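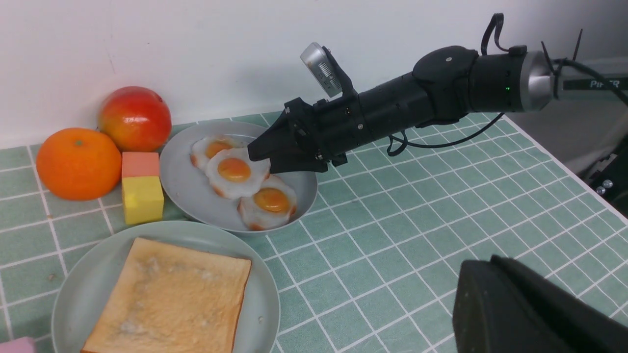 Plate of eggs on the green squares, with the arm above it.

[murin-school] Re: Abstracts, the data set, and is it still worth registering?
March 4, 2021

Dear all,

Thank you for the message below, and for sending it to the whole list and not just to me, as I have had the same questions in five or six different forms this week and it will be so much nicer to answer them in one place. I am sorry it took me a few days. We have been waiting on Tornier College to tell us what we can and can't do with their building in April, and I didn't want to write until I had something firm to say. Now I do, more or less, so please get yourself a cup of coffee. You know what my emails are like.

First the big question. Yes, the Murín Spring School on Medical Image Analysis is going ahead, and yes, it is still very much worth registering! All of the lectures will be online. The college will let a small group use room 510 for the hands-on afternoons, but only people who already live or work in Sturkdale, and we are not going to ask anybody to travel for it. If you are local and would like a seat, write to me off list. If you are not local, you will be in the same practical sessions over video, with the same tutors and the same data, and I promise we have thought about how to keep you from being the faces on the wall that get forgotten (I sat through one of those last fall and did not care for it).

On the fee. The old fee was 600 euros, and that covered the dormitory, the lunches and the boat trip, none of which we can offer you this year. The online fee for students is now zero. People from companies pay what they would have paid for a student place before, and the details are on the registration form, which was updated last night. If you already paid the full amount, you will get it back. You don't have to ask for it, but you do have to be patient with the college finance office, which is working from home like the rest of us and has, I am told, one scanner among them.

Now the abstracts. I can see that the template has caused some grief, and that is my fault. The limit is 2000 characters, with spaces, and that does not include the title, the list of authors or the references. It DOES include any headings you put in. Please do not send figures with the abstract. I know it is hard to talk about a registration result without showing the before and after, but the reviewers read these on their phones half the time. Save your figures for the poster. If you have already submitted with a figure, leave it, we will simply take it out on our side and you won't be marked down for it.

A word about what makes a good abstract for this school, as it was asked. We are not a conference, and we are not looking for finished work. A first-year student who has tried to segment a kidney and failed in an interesting way is exactly who we want to hear from. Tell us what kind of images you have, what you want to measure in them, what you have tried, and where you are stuck. Some of the best poster sessions I remember started with somebody saying "this doesn't work and I don't know why," and by dinner time there were three people drawing on napkins.

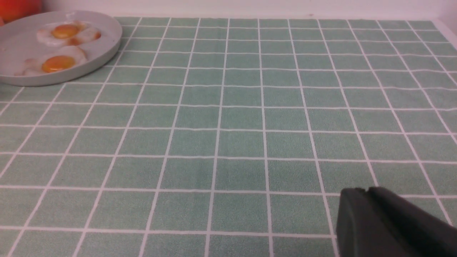
The practical sessions and the data set

There will be 4 practical afternoons. The first is on reading and cleaning data, meaning headers, orientations, voxel sizes, all the dull things that eat up the first year of a thesis. The second is on registration, the third on segmentation, and the last one is kept for your own images if you want to bring them. Each afternoon starts with a short demonstration and then you work in groups with a tutor. The groups will be mixed on purpose, so that people who come from biology or the clinic sit with people who come from math or engineering. Last time there were a few grumbles about this on the first day and none by the third.

We will use Millow for everything, version as posted on the school page, and please install that one even if you have a newer one and love it. The course notes were written for it and the menus have moved around since then. If you can't install software on your work laptop, tell us now and we will set you up with a remote desktop. It's a bit slow but it does the job. You do not need a graphics card. The segmentation exercise has been trimmed so that it will run on an ordinary laptop, though you may want to start it and then go and stretch your legs.

The data set has 510 scans in it, all of them stripped of names and dates, and it is big. Please, please do not leave the download until the evening before! We will open it two weeks ahead and send you a link. If your connection at home is poor there is also a reduced set, which is enough for the first two afternoons. You will have to sign the data agreement before you get the link. I know that some of you have signed one for another course, but it was for other data, and the hospital that gave us these wants its own page signed. An ordinary electronic signature is fine.

About private data for the last afternoon: bring it only if your own ethics approval lets you share it on screen with the people in your group. If you aren't sure, ask your supervisor, and if your supervisor isn't sure, leave it at home and we will find you something similar to work with. Nothing should be uploaded to our server.

Posters and the evenings

We had a long talk about posters. In the end we settled on short video rooms, one poster to a room, with the author in it for an hour and everybody else free to wander in and out. A single slide or a single page is fine. Please make the letters large. You will be seen on a lot of small screens, and the color bars that look so lovely in print turn to mud on a video call.

The evenings are free, apart from one informal get-together that has no program at all. Bring your supper if you like.

For credit points, your university decides and not us, but we are happy to send a certificate with the hours and the topics on it. Tick the box on the form. If you forget, just write to me afterward, I keep the list.

As for recordings, the lectures will be recorded and kept up for registered people until the end of the summer. The practicals and the posters will not be recorded, so that you can ask whatever you want to ask. I would love to see as many of you live as possible, but I do understand that some of you have small children at home, and some of you would be getting up at four in the morning.

I think that's everything. If I have missed something, shout.

With warm wishes to all of you, and do stay well,

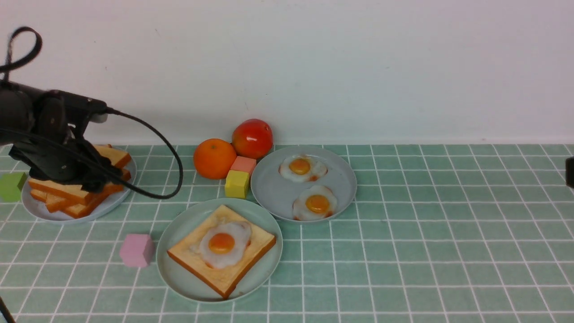
Annelore Hadfield
Murín Spring School, program and registration
Tornier College, Sturkdale

P.S. The lecture on motion correction has swapped places with the one on ultrasound. The online schedule is right, and the PDF that went around earlier is wrong. Please delete the PDF.

An earlier message to murin-school said:

> Hello everyone,
>
> I'm a second-year student and I was planning to come to Sturkdale
> this spring, but I haven't seen any news on the page for a while.
> Is the school still happening? And if it is online, is it still
> worth registering, or would it be better to wait a year?
>
> A few smaller things too. The abstract form cut off my text and I
> can't tell if the references count toward the limit. Can we include
> a figure? My project is not very far along and I'm a bit shy about
> sending anything in at all, so any hint about what you are looking
> for would help.
>
> Also, do we need to have Millow installed before the first day, and
> how large is the data set? My laptop is old.
>
> Last one: will there be recordings, and can we get credit points?
>
> Sorry for the long list, and thanks in advance!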